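Chapter 11
Folding, Sorting and Other Small Jobs

I used to think laundry was too dull for a textbook. Then I taught a home skills class in Setstead and watched grown adults lose a fight with one drawstring! So we start with cloth — the slippery kind first, because it won't hold a crease for anybody.
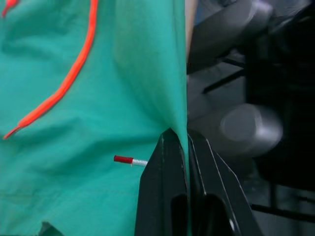
11.1 Clear the Table, Then Fold

My old teacher, Florian Marty, made us sort before we touched a single fold. Toys go in one spot, socks get paired, and whatever is left is your real pile (usually smaller than you feared).
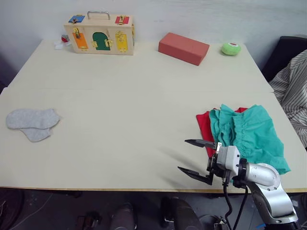

Figure 11.2 Socks on the left, clothing heaped on the right, toys toward the back.

Now pick the easiest piece. I always go for a plain cloth with a straight edge, and I smooth it from that edge outward with a flat hand.
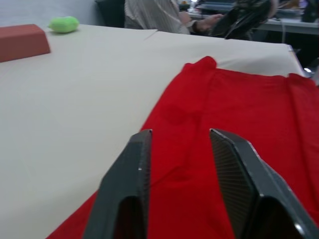

Stultau, 1/10/21

I wrote the first notes for this section at my sister's place, with 2 baskets waiting by the door. Try Exercise 12 before you read on, and keep your first fold so you can compare it later.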